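Chapter 4
Teaching the Arms to Pack a Bag

In Chapter 3 we bolted the two Hopkin arms to their base and tested each joint alone. Now both arms must work at one table. The task is simple to say: open a shopping bag and put the snacks inside. For a build in a shared workshop it is a good first project. The parts are cheap, and a mistake breaks only potato chips.

Thin plastic is the difficult part. It has no fixed shape, so the fingers should close on a gathered fold near the top. 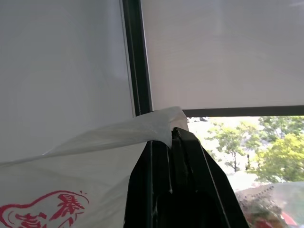

4.1 Before you switch on

Clear the space behind the arms and keep the stop button within reach. Load the Pudero control program and set both arms to slow speed. Then lay out the objects with some distance between them. 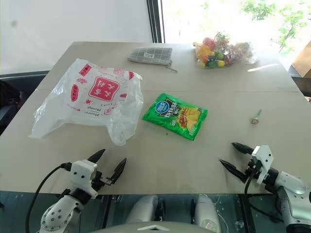
The order of picking is your own decision, and you will write it in the task file. I prefer to begin with light things of clear shape. The lollipop has a thin stick, and the fingers need a careful angle for it. The chip bag is wider, so let the gripper come down across it. Leave the zipped pouch for Exercise 3.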